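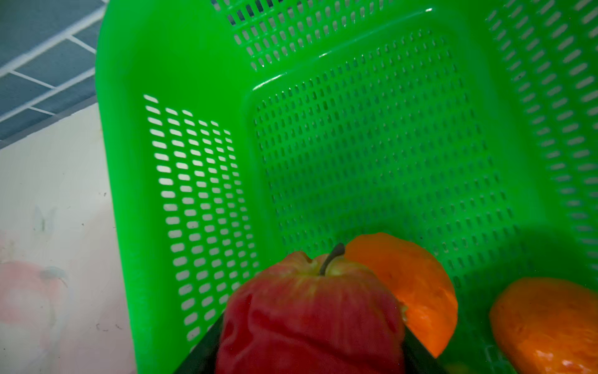 Von Adjoa Nartey | 15. Oktober 2019 | Anleitungen

Obst am Packplatz: So teilen sich Team und Roboter die Arbeit

Seit Juli läuft bei Bawa ein Teil der Obstsortierung automatisiert. Die Anleitung richtet sich an alle, die einen solchen Platz neu übernehmen. Programmierkenntnisse braucht man dafür keine, die Abläufe sind in der Steuerung Stotar hinterlegt.

1. Platz vorbereiten
Matte abfegen, Korb an seine Position stellen, Tüte mit der Öffnung gut erreichbar ablegen. Dünne Folie vorher kurz auseinanderziehen. Liegt eine Ecke über der Öffnung, greift der Arm in die Folie und meldet einen Fehler. Danach die Hände aus dem Arbeitsbereich nehmen und am Bedienfeld freigeben.

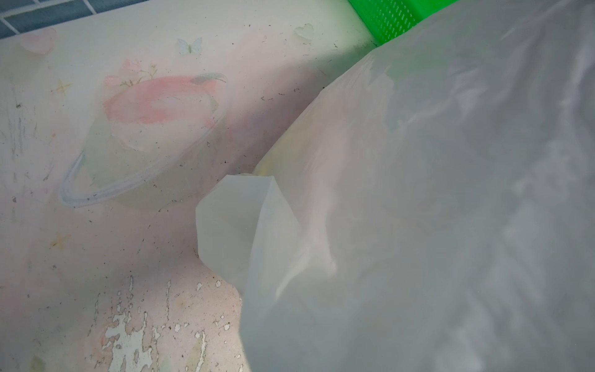
2. Ablauf starten und beobachten
Im Menü »Umpacken« wählen und die Obstsorten anhaken. Die ersten 3 Griffe immer mit ansehen. Äpfel und Orangen gehen mit derselben Greifkraft. Für weiches Obst gibt es eine eigene Einstellung, die nur die Schichtleitung ändert.

3. Bei Störungen
Stopptaste drücken und warten, bis beide Arme stehen. Erst dann Tüte oder Obst richten. Der Vorgang wird mit »Weiter« fortgesetzt und muss nicht neu angelegt werden. Druckstellen bitte mit der Chargennummer notieren. Dieselbe Liste wird auch für die Wartung benutzt.
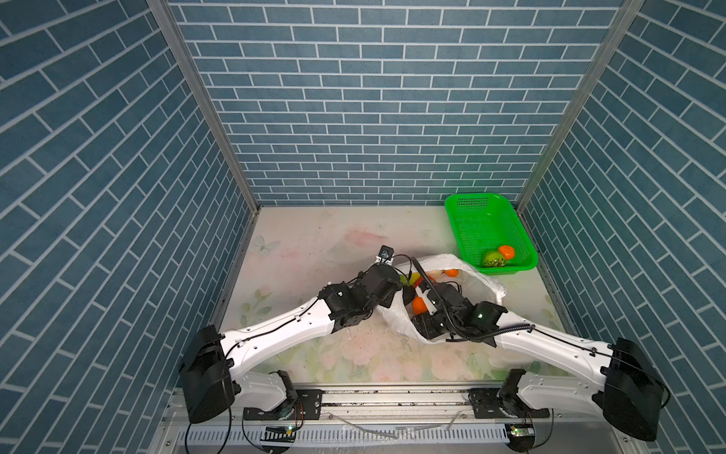 Was sich im Team ändert

Früher haben wir am Standort Urkthorpe pro Schicht 200 Tüten von Hand umgepackt. Die Griffe fallen jetzt zum großen Teil weg, dafür kommen Kontrolle, Nachfüllen und Reinigung dazu. Eine Person betreut zwei Plätze. Wer lieber weiter von Hand packt, kann sich für die Mischkisten eintragen, die bleiben vorerst manuell.

Die Einweisung dauert 17 Stunden, verteilt auf mehrere Schichten, und zählt als Arbeitszeit. Die Einzelleistung am Platz wird nicht ausgewertet. Das steht so in der Betriebsvereinbarung. Gespeichert werden nur Fehlermeldungen und die Zahl der Griffe, zuletzt 2.380 in einer Woche.

Fragen zur Einteilung gehen an die Schichtleitung, Fragen zur Steuerung an die Technik, Durchwahl am Schaltschrank.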